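Ticket 156: Follower arm drifts left when teaching the bin task by remote control
Project: Restemia
Site: Coketby
Status: Resolved, monitoring
Priority: Medium
Component: Teleoperation / demonstration recording

Reported problem

When I drive the follower from the leader arm, it comes down to the left of where I'm aiming. Coming in over the bin I have to steer right the whole way, and the recorded demonstrations show it: every approach has a little hook in it near the end. The policy trained on last month's batch has learned the hook beautifully. It does it every single time, even with no human anywhere near the controls! Very impressive, and not at all what I want.

Happens on both operator accounts. Does not happen when the arm is moved by hand in free-drive mode, so the hand-guided demos are fine and can stay in the training set.

Steps to reproduce

1. Home both arms and start a session with the Skosach profile.
2. Hold the leader still for a few seconds, then lower it straight down.
3. Watch the follower. It slides left as it drops, and the offset gets bigger the longer the session has been open.
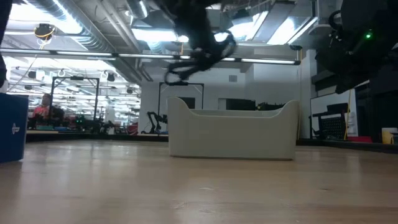 Nneka Uzor

The follower's gripper is open over the bin there, with the left finger hovering above the left corner. I like this position as a test pose because a sideways error is so easy to judge against the rim. The front dips in the middle between two raised corners, so you have something to line up with by eye.

What I tried first

Restarted the session. Offset goes away, then creeps back. That was the first proper clue, and I got quite excited about it.

Swapped the leader's USB cable. No change.

Re-ran the joint zeroing on the follower. No change, and the zeros were good to begin with.

Turned off gravity compensation on the leader. My wrist got tired but the drift stayed exactly the same.

Recorded with the leader clamped to the bench so it couldn't move at all. The follower still crept! I could have cheered. It meant the fault was somewhere between reading the leader and commanding the follower, and my steering was off the hook.

Cause

The Bhutto smoothing filter runs on the leader's readings before they go across. It was set up to pass on changes in joint angle, and the receiving side adds those changes up. Each change was being rounded before it was sent. Rounding always went the same way, so joint 1 picked up a tiny error on each message and the errors piled up. In a short session you would never spot it. After 35 minutes it was plain to see.

Free-drive skips the filter completely, which explains why the hand-guided demos came out clean.

Fix

- Filter now sends the full joint angle in place of the change.
- Rounding removed on the sending side.
- Follower compares its own angles with the leader's once every 2000 messages and logs a warning if they disagree.

Checked with the clamped leader test over a long session and the follower stayed put. Then I taught the approach again by remote control, 7 demos, and the paths go straight down to the bin with no hook. It feels like a different machine to drive - you point and it goes. Lovely.

Still to do

Mark the old teleoperated bin demos as bad so they don't get pulled into the next training run. Please don't delete them, I'd like to see whether the hook can be corrected afterwards from the leader logs.

Retrain on the new demos plus the hand-guided ones.

If anyone sees the new warning in the log, add it to this ticket with the session length and which profile you were using. I'll leave it open for monitoring until the end of December.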